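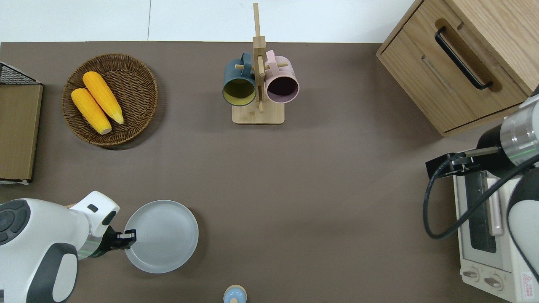 Corn in a woven basket and two mugs on their tree, first table.

Visit report: Clondano housewares open day, Warncombe, June 16, 2026

The Clondano site at Warncombe opens to trade visitors twice a year, the other date being in April. I attended the afternoon session. Registration was at the side entrance, parking at the rear, and the group was limited to 14. Our guide was Czesław Witkowska, who has run the sample rooms for 11 years and answers in millimeters when he can.

The tour began in the store, which holds 2,093 catalogued samples on numbered shelving. Each carries a paper tag with the supplier code, the date of receipt and the result of the last inspection. Items from the Ustance line are kept apart from the Chauhan line – the two use different tag colors and different return terms.

From there we went to the table settings. Mug trees took up most of the discussion. The one on the first table has a rectangular base, a vertical post and wooden pegs, with a dark slate-blue mug (mustard yellow inside) on one side and a dusty pink one on the other. Hung like this, the two mugs nearly touch across the post. Witkowska's test is simple: hang one mug only, on the highest peg, and push the rim sideways with a finger. If the base lifts, the sample goes back. He prefers a wide base to a heavy post and had the rejection sheets to support it.

Baskets got less time. The corn basket is a round wicker one with a raised rim and a spiral weave across the bottom. A flat bottom matters for cobs, which roll. Weave is checked by running a nylon stocking over the rim and looking for snags.

Dish racks came last. The light wooden rack holds its round plates upright, in gray, light blue and yellow, with slanted slats projecting toward the front. Slat spacing is a compromise: close spacing holds a thin plate steady but will not take a deep rim.
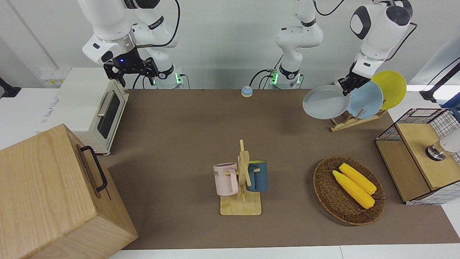

Can visitors buy the samples?
Only discontinued ones, from the counter by the exit, and payment is by card.

The counter had 74 pieces out when we reached it, mostly single saucers and lids. I bought a trivet. The printed spacing chart for racks is worth asking for at registration, as the supply had run out by the end of our session. Coffee was provided. The walk back to the station is uphill and poorly signed after the bridge.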